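Deriletti Wainwright two-seat sofa: my review after ten months
March 20, 2020

We bought the Wainwright last May, after our old couch finally sagged so badly that getting up from it took a plan. I'd been looking at sofas online for ages and had a list of nine, and then I sat on this one at the Deriletti showroom in Drunbridge and threw the list away. (My husband still brings up the spreadsheet.)

First, the size. I measured everything twice before ordering and the finished sofa is 152 cm wide, so it fits along the short wall in our den with enough room for a lamp. The website only gives metric, and you'll want a tape measure that has both sides marked. Our front door is narrow and the delivery guys took one look and unscrewed the feet, then put them back on inside. Ten minutes, no scratches, no fuss!

Comfort is the big one, so here goes. For the first month I thought I'd made a mistake. The seat was FIRM. I'm short and I felt like I was perching at a bus station. By the end of the summer it had softened up nicely, and now I can get through a whole movie and a half without fidgeting. My husband is a big guy and he liked it from day one, so if you try it in the store and it feels too hard, give that some thought before you walk away. The back is softer than the seat and does need plumping. I do it when I vacuum, and by evening it's slumped again - just the way it is with this kind of filling, I guess.

The fabric is where I have mixed feelings. It feels great, and it hasn't pilled at all, but it shows lint like you would not believe. We have one gray cat. I keep a lint roller in the side table and I go through a lot of refills. Spills have been okay so far: coffee came out with cold water and a towel, and salad dressing took a second try with dish soap. I wouldn't leave anything on it overnight.

Deriletti also sells a cleaning kit called Momulton for $30 and the salesperson pushed it pretty hard. I bought it. It's a spray bottle, a brush and a cloth, and the brush is good, but the spray didn't do anything dish soap couldn't. Save your money or put it toward the extra arm covers, which were $105 for the pair and which I wish I'd ordered at the same time. They're on back order now.

Delivery took longer than promised, by two weeks, and I had to call to find out why. The person on the phone was lovely but didn't know much. One foot also had a wobble that a quarter turn fixed.

Would I buy it again? I would, in a different fabric. If you have pets, ask for the tighter weave swatches, they keep them behind the counter. I'm giving it four stars, and I'd go four and a half if the back held its shape.
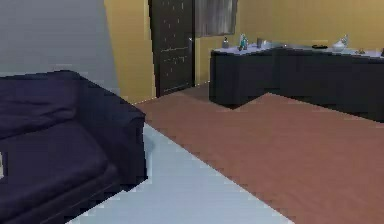
Do the cushion covers come off for washing?

The seat cover does, it has a zipper along the back edge, but the back cushion is sewn shut and can only be spot cleaned. I wash ours on cold and let it air dry.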